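# The Headrest Is Not a Coat Hook
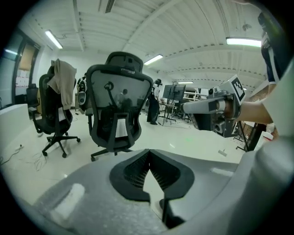
*Mesh-back chairs on five-spoke bases, one with a beige hooded garment over the headrest.*

Office seating is usually bought on the backrest and judged on the seat. The headrest gets a line in the order form and little further thought. After two rounds of chair purchasing for the Stadlow office, I think it should be treated as an optional part, ordered per person, with the money moved to storage near the desk.

A headrest works when the sitter reclines. At an upright typing angle the back of the head sits forward of the pad, and a correctly adjusted headrest touches nothing. Screen work, soldering, packing and most conversation are done upright or leaning forward. The part is idle for those hours and adds height, weight and one more joint to loosen.

It does get used for clothing. A curved pad at shoulder height or above is the nearest thing to a hanger most open rooms provide, and a hooded top stays on it better than on a plain backrest. The load is small. A jacket with a phone, keys and a full water bottle in the pockets is a different load, and it hangs behind the column, where it moves the center of mass toward the rear casters. On a five-spoke base this rarely tips anything. It does make an empty chair roll when bumped, and a long hem can end up under a wheel.

There is also the mesh. Its main argument is air flow across the back, and a coat hung down the rear side blocks part of it. We paid a premium of 56 per chair for mesh over foam in the last order. I would still pay it, but a covered mesh back gives up some of what the premium bought.

Etenesh Beyene, who ran the May seating review, disagrees with me on the headrest. Her position is that people who take calls recline more than they admit, and that a chair without one is harder to resell. The second point is fair. Our supplier, Caruso, quoted 92 for the pad and bracket as a separate item, and a used chair missing them does sell for less. I don't think resale should decide the specification of something people sit in every day.

The alternative is cheap. A wall rail with hooks at 1000 mm spacing is too sparse for a shared room; half that is workable. Place it on the wall opposite the windows, so that coats don't hang over the desks or take direct sun. Keep it within 3000 mm of the farthest regular seat. Past that distance people go back to the chair, and I include myself.

Armrests deserve the scrutiny that headrests escape. Padded arms set too high will stop a chair from going under the desk, and the chair then stands in the aisle all day. Check the lowest arm setting against the underside of the actual desk before ordering. On a pale hard floor, check the caster type as well: soft treads for hard flooring, hard treads for carpet. Both items cost less than a headrest and affect every hour of use.

My proposal for the next order is the same frame, no headrest by default, soft casters, and one rail per room. Anyone who asks for the pad gets it.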